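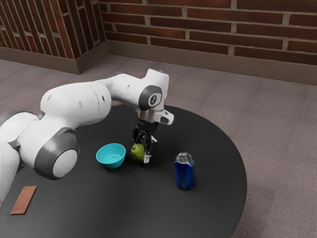

Our residents' association in Lorncombe manages a shared kitchen and dining room used by 35 households, and we have been asked to advise on whether any part of the daily clearing and tidying could be assigned to a machine. The work is modest. After the midday meal, fruit is returned to bowls, cans are removed from the tables, and the surfaces are wiped and reset. A supplier has offered us a single arm of the kind that reaches over a round table and takes hold of items from above with two fingers. Picking up a lime or a small apple with a bowl standing right beside it, as in the simulated view, would be a fair sample of what we need. The budget under discussion is 2,422 dollars for a trial period beginning in September. We would be grateful for replies from persons with direct experience of such equipment in a home, canteen or small shop. Specifically, can it be left to work without an attendant, and what share of the clearing could it reasonably be expected to complete?

3 comments
Share

2 answers

Our organization operates a staff canteen in Flelcombe and conducted a trial of a comparable arm over 11 weeks. The following is offered on the basis of that trial and should not be read as applying to every product.

The arm performed well with firm items of a regular shape. Apples, oranges and unopened cans were moved to the correct place on most attempts. We recorded 2,012 attempts in all, and the failures fell mainly into two groups. The first was soft or wet items, including sliced fruit and used napkins. The second was open cans that still held liquid. The fingers closed firmly enough to lift a full can, and that same setting dented an empty one. Adjusting the grip for each case required a member of staff, which removed much of the benefit.

Flat objects also caused difficulty. A thin item lying directly on the table gives two downward fingers very little to hold, and our staff collected trays and coasters by hand throughout the trial. Wiping was not attempted, as the arm had no suitable attachment and the supplier did not recommend improvising one.

With regard to supervision, we did not permit unattended operation at any point. Diners reach across tables without warning. The arm was run only after the room had been closed, between 2:30 and 4 p.m., with one employee present. That employee could have cleared the same tables in a quarter of the time.

I would also advise the association to ask the supplier what happens when objects are left in unplanned positions. Much demonstration work is carried out in simulation, where the table is tidy and the items are few. Ask to see the equipment work on one of your own tables directly after a meal, before anyone has straightened it. Please confirm in writing whether installation and removal are included in the quoted figure. In our case they were charged separately.

14 people found this helpful
Share

We have a Plerik unit in the stockroom of our shop (Marín Housewares). It sorts returned goods into bins and is satisfactory for that purpose. I cannot comment on kitchens. It should be noted that the same six or seven products come through all day, and the bins are bolted down. When a new product arrives, it must be set up again, and this normally takes a morning. For 35 households, each with its own cups and dishes, I would expect a good deal of setting up. A cart and a posted rota may serve you better for the present.

5 people found this helpful
1 comment
Share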